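# Eseo Hand Unit: Recording and Training Package for Small-Item Handling

The Eseo Hand Unit is supplied to workplaces that intend to automate part of their picking, sorting or table-setting work. Staff perform the task by hand with the unit, and the recorded motion is used to prepare the program for a fixed arm on the line. No programming is required of the people who do the recording.

## Intended use

The package is suited to sites where the same small items are handled many times in a shift and where the order of work changes from week to week. It has been in regular service at the Drindberg packing site since April. The Ercombe site uses the same hardware with the older cable set.

Recording is carried out standing, at ordinary tables. Several operators may work in one room at the same time, provided that walkways are kept clear of cables. A covered table is acceptable as a work surface, and items may be placed on it as they would be found in daily use.

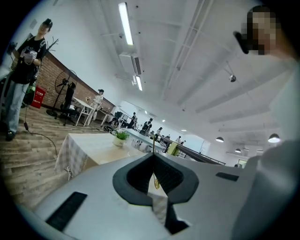 After the first weeks at Drindberg, one packer remarked that she had expected to be taught by the machine and found that the supervisors were asking her how the work was done. Her request was that recording time be written into the rota as work, with the same breaks as the line. Eseo now makes this a condition of supply.

## Changes to staff duties

Sites should plan for the following before the package is delivered:

- Recording sessions are scheduled within paid hours. A session lasts 56 minutes, followed by a change of task.
- Operators may decline recording duty without effect on their grade.
- Once a fixed arm is in service, the staff member at that station moves to checking, restocking and clearing faults. Lifting and reaching are reduced; time spent watching the line increases, and seating should be reviewed accordingly.
- Pay bands for checking duties must be agreed with staff representatives in advance.

At Drindberg, almost 4000 recordings were made before the first arm was switched over. Of these, 912 were set aside after review by the operators themselves, chiefly for dropped items and interrupted movements. Review by operators is recommended at all sites.

## Package contents

| Item | Supplied |
|---|---|
| Hand unit with jaw assembly | 2 |
| Replacement jaw lining | 4 |
| Lobo charging and storage case | 1 |
| Operator handbook, printed | 2 |
| Review software, site license | 1 |

Head-worn equipment is ordered separately and must be fitted to each operator.

## Care and service

Wipe the housing with a damp cloth after each shift. Do not immerse the unit. Jaw linings should be inspected every 200 recordings and replaced when the surface is torn or no longer holds a test item. Units returned for service should be sent in the Lobo case with the fault card completed.

Recordings remain the property of the site. Eseo does not use them to measure the speed of individual staff, and the review software has no function for doing so.

Page revised November 1, 2025. Applies to hand units with the second jaw assembly.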